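Progress report: Dollstead bedding and clothing room
To: Elli Lindqvist, Zoda Fund
From: Montserrat Barajas, Dollstead
Period: September to December

Dear Elli,

You asked for something shorter than last time and with more about the folding, so I've put the money at the end and the folding in the middle. It has been a really good autumn! We are ahead on two of the things we promised you and behind on one, and I'll get to the one we're behind on.

What the grant was for

The grant covers the clothing and bedding room at Dollstead, meaning the rent on the back half of the ground floor, shelving, laundry costs and Yeshi's hours. When families move into a flat through us they can come in and pick out bedding and clothes that are clean, mended and folded, all from open shelves. We wanted it to feel like going through a good linen cupboard (the kind my aunt had, with everything squared off and facing the same way) and I think we are nearly there.

Stock and what went out

We sent out 774 pieces this period, counting a duvet cover and its pillowcases as one. Bedding still goes fastest. Double fitted sheets never stay on the shelf more than a few days, and single duvet covers aren't far behind. Dark knitwear, plain tops and anything stretchy go next. What sits is table linen, which we have now stopped accepting, and very large curtains, which we should have stopped accepting a year ago.

Yeshi Weldu now handles all the intake and has changed how we sort. Before, everything was sorted by type when it came in the door and then again after washing. Now it's sorted once, after the wash, straight onto the beds. That one change cleared the corridor, and the corridor was the thing the fire inspection complained about, so we were very glad to see the end of it.

The folding beds

You'll remember the trestle tables from your visit. They were too narrow, and anything bigger than a pillowcase slid off one side or the other. Atieno Mbwambo suggested we fold on beds, the way people do at home, and we had two donated frames in the store already. So now we have made-up beds at one end of the room with sheets and duvets on them, and we fold clothes right on top. It's so much easier on the back if you kneel, and there's plenty of space to spread a big item out flat before you start.

It also does a second job that we didn't plan for. Families see the bedding in use, on a mattress, with a duvet thrown over it, and they can feel it. A sheet in a stack is just a strip of color. Several people have picked a set after leaning on it for ten minutes while we looked for something else, and then we strip the bed and hand it over (washed again first, of course) and make it up with the next one. The colors don't match from one week to the next, and I have grown very fond of that.

How we fold now

Atieno ran 4 short folding sessions, the last of them on a Thursday evening, and wrote down what we settled on. I'm copying her sheet in because you asked about consistency between helpers.

Smooth the bed sheet first, at least in the middle.
Lay the garment face down and flatten the sleeves or legs with the side of your hand.
Fold the sides in, then bring the length up in halves or thirds, whichever gives a block that fits the shelf.
If there's a patterned lining or border, let a bit of it show at the top edge.
Lint roller before it leaves the bed, and again for anything black.
One block, one garment. No stuffing socks inside.

The fourth line caused the most discussion. Black clothes are hard to tell apart on a shelf, and people were pulling whole piles down to find the one they'd seen earlier. With a strip of the pattern left showing you can find it again from across the room.
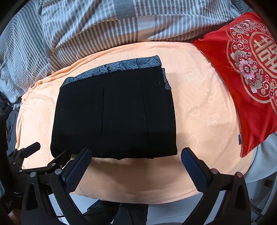 The shelves themselves came from Turunen and are the deeper type, so a garment block goes in lengthwise and leaves a little room behind. We put in 6 bays along the long wall. Saimi Hämäläinen fitted them over a weekend and then came back to redo one, which had been fixed to the part of the wall that is only plasterboard. It's solid now. We've labeled the bays by size and kept color out of it completely, having tried color in September and found that no two of us agree on what counts as gray.

Where we are behind

Mending. We said we'd have a mending table going every week by November and it has run every other week at best. The sewing machine was away for repair longer than we expected, and hand sewing only gets you so far with duvet covers that have lost all their snaps. The machine is back, Saimi has agreed to take the table on as a regular thing, and I'd like to report on it properly in spring. At the moment there are two full bags waiting and I would love to see the bottom of them!

We're also still short of good pillows. Decorative cushions come in by the sackful, all shapes and finishes, and people do take them — a bright cushion makes a bare room look lived in very quickly — but you can't sleep on most of them. I've written to two hotels and had one friendly reply.

What people have told us

We don't do a survey, as you know, but there's a notebook by the door. A few lines from it, with names left out:

"I liked that I could choose. My daughter wanted the stripes."
"Please can you have more things for tall people."
"It smells nice in here."
"The sweater was folded so well I didn't want to open it."

The tall people comment has come up more than once, so Yeshi now puts long items on their own shelf. It's only half full, and if anyone at the fund has tall relatives with too many clothes, please send them our way.

Money

Rent and shelving came in on budget. Laundry is running over because of the second wash for bedding that's been on the display beds, and we've covered the gap from what we saved by not replacing the trestle tables. We took out the Skestar booking system at the end of October; people preferred to phone or simply turn up, and the subscription money has gone toward detergent and mattress protectors. Yeshi's hours are as agreed. The full sheet is attached separately with receipts.

January to March

We'd like to add a third bed if we can find a single frame, so that there's one set aside for children's bedding. The mending table should be weekly. I also want to put 10 complete starter bundles aside (sheet, duvet cover, pillowcases, towel) for families who arrive late in the day and have no energy left for choosing anything. The first of them is already tied up on the top shelf, and Yeshi is working on the second as I write.

Come and see the room again when you can. Mornings are best, before the deliveries start, and if you come on a wash day we'll hand you a duvet cover and put you to work.

With warm thanks from all of us,
Montserrat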